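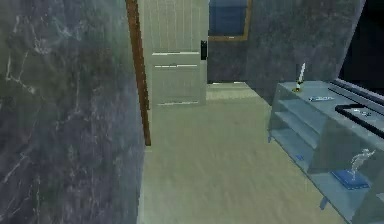
I went to the Loramo open day in March mostly for the free coffee and came home with my head full of robots. I'd been reading about home helpers for ages, and I figured I'd get to watch one fumble a sock. What they show you first is the simulator, though, a whole pretend house on a big screen where the software practices before anyone trusts it with real furniture. It's a strange house! Whoever decorated it loves marble, so you get this tall dark wall with white veins all over it, and then a blue-grey shelving unit with a little silver running figure on one of the lower shelves. I got oddly attached to that figure.

Brândușa Jitaru ran our group, 10 of us squeezed into a room that was very warm by mid-afternoon. The job she'd set up was simple to say: get to the paneled door without bumping anything. Between the marble and the shelves it's a pretty tight squeeze, and she let us try it ourselves with a game controller before the software had its turn. I hit the wall. Then I hit the shelves. A kid of maybe nine did it in one go and handed me back the controller very politely.

After that we watched the program, which they call Bogale, do 30 runs in fast forward. It was slower than the kid but it got through 28 of them, and the two it flubbed were both at the doorway. Brândușa said doorways are where most of her evenings go. They change the floor, the light, the wall color, and run it all again overnight. The house we saw was number 2214, and I would've liked to see the other ones.

I asked Magdolna Lengyel (she does the real hardware) how much of this carries over to an actual living room. Less than they'd like, she said – carpets are a pain, and so are dogs. She had a Gerkent base on wheels out in the hallway and it followed her to the coffee table and back, stopping dead every time somebody's bag was in the way.

Parking was awful, by the way. Go by bus if they do it again next year, and eat first.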